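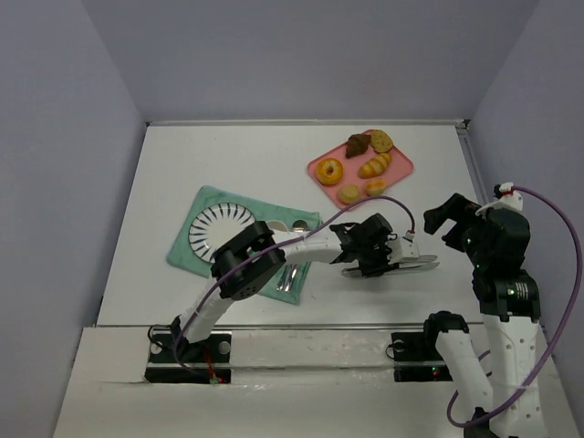

Bread and pastries on a pink tray.

August 2026
By our cricket staff
Print | E-mail

Zoston were 41 for five when the rain came at Stondden in the opening match of the season, and anyone who left at that point could be forgiven for thinking the year would go the way the last one had. They had finished bottom, lost their two best bowlers over the winter and appointed a captain of 21 who had never led a senior side. They are now second in the table with one match to play. If they win at Plevov they are champions.

The batting is the obvious place to start. Zoston have made 3,093 runs in the league this season, more than any other side in the division. Very few of them have come from the top three. The openers have passed fifty together only once, and the regular number three was dropped in June and has played for the second team since. Most of the work has been done from five down, by players who were picked as bowlers or as a wicketkeeper.

That was how it went in the wet match at Stondden. The sixth-wicket pair came back out after the delay, played straight for an hour and put on 88. The last four wickets added 70 more. Zoston reached 199 and won by 12 runs, with the ball hardly getting above knee height from the river end.

The captain bats at six and prefers it there. He was moved up to four for a couple of matches in May and made eight runs in total. Coaches at the club wanted him to stay with it, on the grounds that the best player should have the most time. He asked to go back down. From six he can see what sort of score is needed, and he is better against a ball that has lost its shine. His hundred against Michailidis, the league's works side, started in the 24th over and finished in the last one.

That match at Michailidis gave Zoston their highest total of the summer, 314, on a small ground with a quick outfield. It also nearly went wrong. Michailidis were well ahead of the rate for most of the reply, and Zoston dropped three catches in the deep on the short side. The captain brought on his left-arm spinner with the wind behind the batsmen, which looked like a mistake for two overs. Then the hitters began to miss. The spinner took four for 51 and Zoston won with seven balls left.

He is 17 and has become the most talked-about player in the league. He bowls slowly even for a spinner, and he does not turn the ball a great deal. What he does have is a habit of landing it in the same place and a field that suits him, with a slip, a short midwicket and everybody else saving one. Several batsmen in the division have tried to sweep him and been bowled. Stondden, in the return match, decided to wait for bad balls and were 60 for two after 30 overs, which left them far too much to do.

The new-ball bowling is less settled. Zoston have used seven different pairs, and the one that played most often was broken up by a side strain in July. The replacement is 36 and had given up playing on Saturdays. He runs in off nine paces, and the keeper stands up to him. In the three matches since he came back, opponents have scored at under three an over against him, and the pressure has brought wickets at the other end.

There have been poor days as well. Plevov bowled them out for 73 in the middle of June, on a hard pitch with good bounce, and won by nine wickets before tea. Zoston played too many shots away from the body and were caught behind the wicket seven times. The players spent the next two weeks practicing on an artificial surface that bounces higher than most grass pitches in the area. Nobody at the club is sure yet if it helped, as they have not met a pitch like it since.

Plevov are the leaders and have most of the advantages going into the last round. They are at home, they have an experienced attack and a draw or a washout would be enough. Their weak point is a batting order that depends on its opening pair, who have scored well over half the runs. Zoston's best chance is to get one of them early and have the spinner on before the other is set.

Conditions should favor whoever bats first. The pitch at Plevov has slowed down through a dry August, and the last three matches there were won by teams defending a score. Roughly 200 has been enough each time. Plevov's groundsman has left some grass on the strip for the final match, though, so a green first hour is possible.

Zoston have named an unchanged squad. The injured opening bowler had a fitness test this week and came through eight overs in the nets, but the club says he will travel only as cover. The captain will bat at six. Play starts at noon, half an hour earlier than usual, and there is no reserve day.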